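About Ferkoston

We run evening cookery classes for people who suspect that most cookery advice is rubbish. Some of it is. We were set up by Warrick Mahuika after 6 years of teaching from other people's course books, at the end of which he had a long list of rules he no longer believed.

So we test them. Does salting the water keep greens bright? Must meat rest for 50 minutes? We cook it both ways, taste it without knowing which is which, and tell the class what we found, including when we found nothing. Our file of kitchen rules now stands at 91 entries, and a fair number are marked "no difference we could taste". 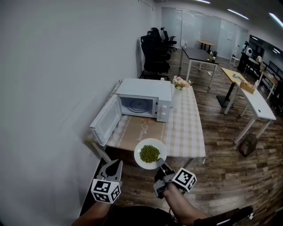
We are just as wary of our own trade. A certificate from a cookery school, ours included, proves that you turned up. We stopped printing them in April and have had two complaints.

Classes last 90 minutes and are held at our rooms in Brustusen. The beginners' course is called Rewi and the one after it is Putov. Please don't book Putov first, whatever your friends say about your risotto.

We don't sell knives, pans or aprons, and we take no money from firms that do. We can't promise you'll save money, lose weight or enjoy washing up. Most people leave able to cook a decent supper on a weeknight without looking anything up.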